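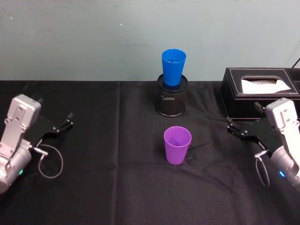

Mahnaz Rostami reckoned families at Bumley settled in quicker when they could cook for themselves on the first night, and I came round to her view while writing up the Plurkdale stays.

3.2 Evening arrivals

We looked at 165 stays across the two guest houses (both for families with a child in hospital nearby). I'd expected the long drive to be the main gripe. Nope, it was the kitchen! Parents who got in after dinner wanted a labelled shelf, a kettle and a bit of quiet, and they asked for those well before they asked about parking. Figure 3 gives arrivals by hour up to September. The laundry roster is covered in the next section.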